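4. 化粧用ブラシの収納と仕切り箱

4.1 本節の対象

前節では、洗面台および鏡台まわりに置かれる化粧用品のうち、瓶、チューブ、コンパクトなど、自立するか平らに積めるものを扱った。本節では、そのいずれにも当てはまらない細長い道具、とくに化粧用ブラシを取り上げる。ブラシは軽く、細く、片方の端だけが太い。横に寝かせれば場所を取り、立てるには支えが要る。置き方によって筆先がほかの物に触れ、毛の形が崩れたり、粉が移ったりする。家庭内の小物のなかでも収納の形式が定まりにくい品目であり、聞き取りでも「決まった場所がない」という回答が繰り返し得られた。

資料は二種類ある。一つは訪問調査の記録で、対象はStulley団地の17世帯である。調査は12月に行い、各世帯で化粧用品を置いている場所をすべて見せてもらったうえで、道具の種類と置き方を用紙に書き取った。もう一つは、作業台の上で行った出し入れの観察である。観察では白い天板の卓を用い、その上に仕切りのある透明な箱を置いて、細い道具を一本ずつ入れ、また取り出す動作を繰り返した。前者からは実際の住まいでの置かれ方を、後者からは箱の形と手の動きの関係を読み取ることを意図している。

訪問調査で書き取ったブラシ類は400本近くにのぼる。ここにはアイシャドウ用の小筆、リップブラシ、眉用のブラシ、頬紅用、粉用の大きなブラシを含めた。スポンジの付いたチップのうち、コンパクトに付属していて単独では置かれていないものは除いた。マスカラのように容器と一体になったものも、前節の容器類に含めたため、ここには入らない。歯ブラシやヘアブラシについては、同じコップや同じ引き出しに入っていた場合にかぎり、備考欄に記した。

4.2 ブラシの形と置き方

ブラシの形を、収納の観点から三つの部分に分けて考える。毛の束である穂、穂を留める口金の部分、そして手で持つ軸である。製品によって境目の見えにくいものもあるが、置き方を左右するのは主に穂の幅と軸の長さであり、口金の形は置き方にはほとんど影響しなかった。

細軸のブラシは、軸の太さに比べて穂が膨らんでいるため、平らな面に寝かせると穂の側が持ち上がるか、軸が斜めに転がる。引き出しの底に直接置かれていたものでは、開け閉めのたびに向きが変わるという話をよく聞いた。引き出しの手前に揃えて置いたはずのものが、数日後には奥に集まっているという。軸の断面が円形のものほどこの傾向が強く、断面に平らな面をもつ眉用のブラシではあまり見られない。

立てた場合、穂を上にすれば穂は何にも触れず、丸みのある形がそのまま保たれる。図3に、穂を上にして立てたブラシを示す。 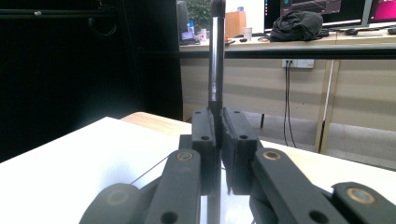
図3 穂を上にして立てた細軸の化粧用ブラシ。軸は黒色で光沢がある。

聞き取りでは、穂を上にして立てる理由として、どれがどの用途のブラシか一目で分かること、穂が傷まないことの二点が多く挙がった。軸の色が同じ組み物のブラシでは、軸だけを見ても用途の区別がつかない。穂の形が見えていることは、朝の短い時間に一本を選び出すうえで大きな意味をもつ。逆に、穂を下にして差し込んでいた世帯では、抜いてみるまで分からないので同じものを何度も抜いてしまう、という話があった。

一方で、穂を上にした置き方には埃の問題がある。洗面所に置く世帯では水はねも加わる。これを避けるために、蓋つきの筒に入れる、上から布をかける、扉のある棚に入れるといった工夫が見られた。ただし、蓋や扉は取り出しの手間を一つ増やす。蓋つきの筒を使っていた世帯でも、蓋は外されて筒の横に置かれていることが多く、毎日使う数本だけが筒の外に出ている例もあった。使う頻度の高いものほど、覆いのない場所に出てくるという傾向は、前節で見た化粧水の瓶とも共通している。

洗ったあとの置き方は、ふだんの置き方とは別に考えられていた。洗ったブラシは、タオルの上に寝かせる、穂先を卓の縁から出して寝かせる、紐や挟み具で下向きに吊るすなど、水が軸の側に回らないような形で乾かされていた。乾かすあいだだけ鏡台の上が占有され、乾いたあともしばらくそのままになる。訪問した日に、洗い終えたブラシが食卓の端に並べられたままになっていた世帯もある。乾燥の場所と収納の場所が離れているほど、この置きっぱなしの期間は長いようであった。

4.3 容器の種類

ブラシを立てるために使われていた容器は、大きく分けて、口の広いコップ型、細長い筒型、そして仕切りのある箱型であった。もともとブラシ用として売られていたものは少なく、飲用のコップ、空き瓶、文具用のペン立て、食器棚で余っていた箱などが転用されていた。

コップ型の特徴は、入れるのが容易なことである。口が広く、どこに落としても入る。そのかわり、ブラシは縁にもたれて斜めになり、本数が増えると穂が互いに重なり合う。中央のものを抜こうとすると隣の一本がついてくる。空いているときには軽いブラシが一方の縁に寄り、容器そのものが傾くこともある。ビーズや粗塩のような粒を底に入れて軸を支える方法も見られたが、粒がこぼれること、掃除のたびに移し替えが必要なことから、途中でやめたという世帯が複数あった。

筒型は、口が狭いぶんブラシがまっすぐに立つ。倒れにくく、場所も取らない。しかし入る本数が限られ、穂の太い粉用のブラシを一本入れると、その隣には小筆さえ入らなくなる。筒をいくつも並べる方法もあるが、筒同士の隙間に埃が溜まり、拭き掃除の際にすべてを動かす必要がある。

仕切りのある箱型は、これらの中間に位置する。箱の中が区画に分かれているので、ブラシが全体に広がらず、区画の壁にもたれて止まる。四角い形であるため、棚の隅や壁際に寄せたときに無駄が出にくい。訪問調査で記録した箱型のうちでは透明なものが多く、中身が横から見える点を利点として挙げる人が多かった。透明であることの難点としては、粉や指の跡が目立つこと、縁の位置が見分けにくいことが挙げられている。

仕切りの位置も一様ではない。等分に区切られたものと、狭い区画と広い区画に分かれたものがある。後者では、狭い側に小筆や眉用のブラシ、広い側に頬紅用や粉用のブラシという使い分けが自然に行われていた。特に決まりを設けたわけではなく、太いものが狭い側に入りにくいために、入れているうちにそうなったという説明が多い。容器の形が分類を促した例といえる。等分の箱では、左右の使い分けは人によって異なり、使い分けをしていない世帯も目立った。

以上をふまえ、作業台での観察には、薄い透明の仕切りで二つに分かれた、上の開いた長方形の箱を用いた。左の区画が狭く、右の区画が広い。訪問調査で見たものと形の近い箱を選んだもので、特定の製品の性能を調べることを目的としたものではない。

4.4 出し入れの動作

出し入れの観察では、道具を箱に入れる動作と、箱から取り出す動作を分けて記録した。入れる動作はさらに、箱の上まで運ぶ、先を区画に合わせる、下ろす、離す、という順に分けた。この分け方は、訪問調査の際に鏡台の前で実際に片づけてもらったときの様子をもとにしている。

運ぶ段階では、道具の向きはあまり問題にならない。横向きのまま運んでも、箱の手前で立てればよい。差が出るのは先を合わせる段階である。コップ型であれば口のどこに向けてもよいが、仕切りのある箱では、どの区画に入れるかが先に決まっていなければならない。狭い区画に入れようとするときには、手の動きが箱の上でいったん緩み、先が縁より下に入ってから再び速くなる。
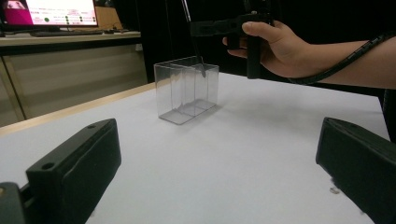 広い区画では、道具を斜めにしたまま差し入れても差し支えない。先が縁を越えて中に入ってしまえば、あとは壁に沿って滑り、底に届いたところで止まる。狭い区画では、斜めのままでは先が仕切りの上に乗りやすく、いったん引き上げて角度を直す動作が加わる。このやり直しは、透明な仕切りの場合にとりわけ起こりやすいと考えられる。真上に近い位置から見ると、薄い仕切りの縁は細い線としてしか見えず、背景の色によってはその線も見分けにくい。白い天板の上では、箱の影が縁の位置を知る手がかりになることもあれば、影の線を仕切りと取り違えることもある。

観察は一回を65組の出し入れで区切り、これを7回行った。回を重ねるにつれて、狭い区画に対する角度の直しは少なくなったが、なくなることはなかった。動作の乱れは、回の終わりに近い部分よりも、むしろ入れる区画を替えた直後に多く見られた。手が直前の区画の位置を覚えており、同じところへ下ろそうとするためではないかと思われる。家庭での使い方に引きつけていえば、箱の向きを替えたり、左右を入れ替えて置いたりすると、しばらくは入れ間違いが増えることになる。実際に、掃除のあとに箱を逆向きに戻してしまい、そのまま使いづらさを感じていたという回答が訪問調査のなかにあった。

離す段階では、道具が壁にもたれる向きが問題になる。箱の奥の壁にもたせて離すと、軸の上端は奥に向かって傾き、次に取り出すときには手を箱の向こう側まで伸ばすことになる。手前の壁にもたせると、取り出しは楽になるが、箱の前を通る手や袖が触れやすい。訪問調査では、手前にもたれたブラシに袖を引っかけて箱ごと倒した経験を話す人がいた。壁際に置く場合は奥に、鏡台の中央に置く場合は仕切りの側にもたせるのが、比較的扱いやすいようである。

取り出しの動作は、入れる動作に比べて単純であった。軸の上の方をつまみ、まっすぐに引き上げればよい。ただし、穂を上にして立てたブラシでは、つまむ位置が穂のすぐ下になる。深い箱に短い小筆を入れると、軸の大部分が箱の中に隠れ、穂に触れずにつまむことが難しくなる。箱の深さは軸の長さの半分ほどまでが扱いやすいと考えられるが、浅すぎれば長い粉用のブラシが倒れる。長さの異なるブラシを同じ深さの箱に入れるかぎり、どちらかに不便が残る。底に折った布や厚紙を敷いて、狭い側だけを底上げしている世帯が見られたのは、この不便に対する工夫である。

4.5 箱の置き場所

同じ箱でも、置き場所によって使われ方が変わる。訪問調査では、箱型の容器は鏡台の上、洗面台の棚、居間の机の端、押し入れや戸棚の中という順に多かった。居間の机に置く世帯では、化粧のほかに書き物やパソコンの作業にも同じ机が使われており、箱は作業のたびに端へ寄せられていた。寄せる動作は片手で行われることが多く、箱の中のブラシはそのたびに揺れて向きを変える。仕切りがあれば、この揺れによる混ざり合いは区画の内側にとどまる。

机の上を共有している場合には、文具が混ざることも珍しくない。鉛筆や細いペンはブラシの軸と太さが近く、同じ区画に収まってしまう。ある世帯では、広い側の区画に眉用の鉛筆と筆記用の鉛筆がともに入っており、使う本人は削り方で見分けていた。ほかの家族が取り違えることはあるが、特に困ってはいないとのことであった。こうした混在は、区画の数を増やせば減るというものではなさそうである。区画の多い箱を使っていた世帯でも、空いた区画には綿棒やヘアピン、輪ゴム、電池などが入っていた。

戸棚の中に置く場合は、上からではなく前から見ることになる。棚板との間隔が狭いと、まっすぐ引き上げて抜くことができず、手前に傾けながら斜めに引き出す。穂を上にしていると、この際に穂が棚板の裏に触れる。戸棚に入れていた世帯の多くは、箱ごと取り出して使い、終わってから箱ごと戻していた。この使い方では箱の重さと持ちやすさが重要であり、透明かどうかはあまり意識されていない。

卓の色については、当初は調査項目に入れていなかったが、途中から備考として書き取るようにした。白い台の上では落ちた毛や粉がよく見え、こまめに拭かれる傾向がある。濃い色の台では暗い色の軸が見分けにくく、置いたはずのブラシを探すことがあるという。台の色と軸の色の組み合わせは、箱の外に一時的に置かれたブラシの見つけやすさに関わっており、収納の問題としては小さいものの、使う人の印象には強く残っていた。

4.6 本節の範囲と留保

訪問調査の世帯は一つの団地に限られており、間取りがよく似ている。洗面所の広さや棚の位置が異なる住宅では、置き場所の傾向も違ってくるであろう。また、訪問を受け入れた世帯では、事前に多少の片づけが行われていたと考えるのが自然である。聞き取りでは、ふだんの様子と違う点があれば話してもらうようにしたが、本人が気づいていない違いまでは拾えていない。

作業台での観察についても、道具を入れる動作だけを繰り返す点で、実際の片づけとは異なる。家庭では、化粧の途中でブラシを仮に置き、鏡を見ながら次の一本を探し、終わってからまとめて戻す。視線が箱に向いている時間は短く、手探りで戻すことも多い。仕切りの縁の見分けにくさが、視線を向けずに戻す場合にどの程度影響するかは、今回の記録からは判断できない。

穂の傷みについては、置き方との関係を確かめるだけの資料がない。穂の状態は洗い方や使用の頻度にも左右され、聞き取りの回答だけで置き方の影響を取り出すことはできなかった。次節では、ブラシと同じ引き出しや箱に置かれることの多い綿棒、コットン、ヘアピン類について、補充のしかたを中心に述べる。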